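Search the Waaka community
Popular topics | Sign in

How do I get my brother to talk about anything real?
Posted in January by bretevix_80

He's 27, moved to Dastville last spring, and every call is sports and work, then "all good man." Dad raised us on don't complain. I tried asking straight out if he's ok and he laughed at me. Any ideas? Dont want to push him off completely.

Ruaridh Lennox
Stop asking on the phone. Do something side by side - a drive, fixing a fence, whatever. My brother and me didn't say one honest thing until we were painting his garage. And go first. Tell him something thats hard for you, small is fine, then shut up and let it sit. Took us up to six visits. 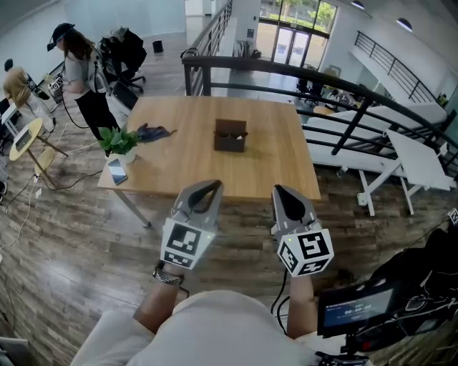 Broduvley287
men just dont talk, leave him be. He'll call if he needs you

palemornings
Disagree with the one before me. Mine never called, and he was in bad shape. Text works better than calls for some guys, they can answer at 2 am. Skip "are you ok" and try "what's been the worst part of the move." If he ever sounds hopeless, ask him directly about it and get a doctor or crisis line involved, dont wait.

We use cookies to remember your settings. Accept | Manage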